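# Can a Machine Fold Your Laundry Yet?

By Glenys Yorath, for the Futmont Library science shelf. Checked by Tomos Price.

A washing machine is a kind of robot that has been in homes for a long time. It fills with water, turns a drum, drains, and stops. It does the same steps in the same order every time. The clothes inside can lie any way they like, and the machine doesn't need to know where the sleeves are.

Folding is a different sort of job. To fold a shirt, a machine has to find the shirt, work out which part is which, pick it up in the right two places, and lay it down flat. Each of those steps is hard for its own reason.

## Hard things and soft things

A cup has one shape. If a robot turns a cup over, it is still the same shape, only upside down. Engineers call this a **rigid** object.

Cloth is a **deformable** object. That means its shape changes whenever something touches it. A shirt dropped on a bed 60 times will land in 60 different heaps. A sleeve may be under the collar, or rolled inside the body. The robot has to make a good guess about the parts it can't see.
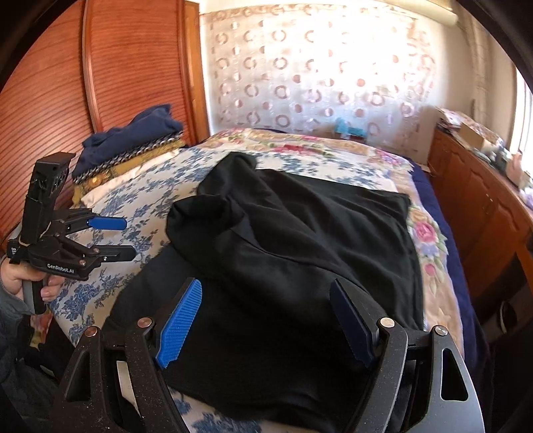 *Grippers at work on a bed. The black garment is bunched up, with a rolled ridge across the middle.*

Color matters too. On black cloth, folds and shadows can look nearly the same to a camera. A bedspread with a flower pattern adds a lot of extra shapes, and the computer must learn to ignore them.

## Fingers

Your hand has skin that can feel when cloth is slipping. Many robot grippers have only 2 jaws, which open and close like tongs. Pads with ridges help them hold on. If the jaws close too high, they miss the cloth. If they close too low, they may pinch the bedspread as well.

## How a robot learns

One way to teach a robot is to let it study people. A person does the chore with a gripper held in the hand, and a camera records each move. A computer then looks for patterns in many recordings. The chore must be done in many rooms and with many kinds of clothes. A robot trained only on towels will do badly with a sweater.

## So, can it?

Partly. Some robots can fold a towel or a T-shirt placed on a clear table. They are often slower than a person. A mixed heap of clothes on a bed is still a difficult test.

## Try it

Put on a pair of thick mittens. Lay a long-sleeved shirt on your bed in a heap. Using only your thumb and the side of the mitten, fold it in 4 moves. Then try again with your eyes closed. Write down which move went wrong first.

## Words to know

**Gripper:** the part of a robot that holds things.

**Jaw:** one side of a gripper.

**Deformable:** able to change shape when pushed or pulled.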